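**Trench drain grates, galvanized or ductile iron?**

**gritpit_dan**
We're replacing the grates over a trench drain at our loading area. The run is 30 feet and the channel takes an 8 inch wide grate. Forklifts cross it all day, plus a delivery truck most mornings. The old grates are mild steel, welded bar type, and half of them have bent or rusted at the ends.

I have two quotes. Plasden wants to sell us hot dip galvanized bar grating cut to size. Oei quoted ductile iron in stock lengths. The iron is more per piece but there's no fabrication charge. Which would you go with?

**weldbead77**
Ductile iron for forklifts. Small hard wheels are tougher on bar grating than truck tires are. The bars roll over at the ends first, same as you're seeing now.

**millyard**
I don't agree. Bar grating holds up fine if it's specified for the load. Most people buy the light stuff and then blame the material. Ask Plasden for the bar depth and spacing and check it against the wheel load. Also ask if they band the ends before galvanizing or after.

**gritpit_dan**
The quote only says "heavy duty." I'll ask about the banding.

**weldbead77**
"Heavy duty" means nothing without a load class on paper. Get it in writing from both of them.

**sumpcover_lou**
Check your frame before you order anything. We bought new grates from Tistar in February and they rocked from day one. The angle frame had lifted at one corner and the new pieces wouldn't sit flat. We ended up cutting the frame out and pouring again, which cost more than the grates did.

**gritpit_dan**
Frame looks okay except for one spot near the door. I'll put a straightedge on it. Does anyone bolt theirs down?

**millyard**
Yes, every piece. Stainless bolts with anti-seize. Pull one a year so you know they still come out.

**sumpcover_lou**
We don't bolt. Ours get lifted every month for cleaning and the bolts would just go missing. I wipe the seat down before the grates go back in. Grit under one end is enough to make it rattle.
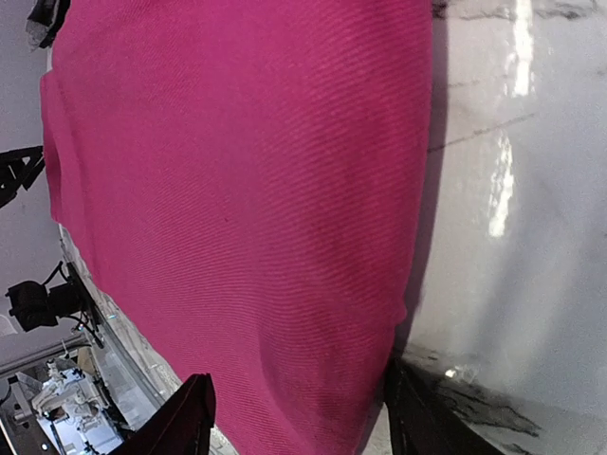
**Darnance_yard** wrote that bolting should depend on the traffic, and cleaning comes second. With forklifts turning on top of the grate, an unbolted piece will walk until it kicks up.

**sumpcover_lou**
Ours go straight across, no turning. Fair point though if Dan's are turning there.

**gritpit_dan**
They turn right on it, so bolts it is. Oei says the iron comes with lock bars but I don't know how good they are.

**weldbead77**
Lock bars are fine if the channel has the slots for them. Yours probably doesn't if it's an angle frame. Ask before you pay.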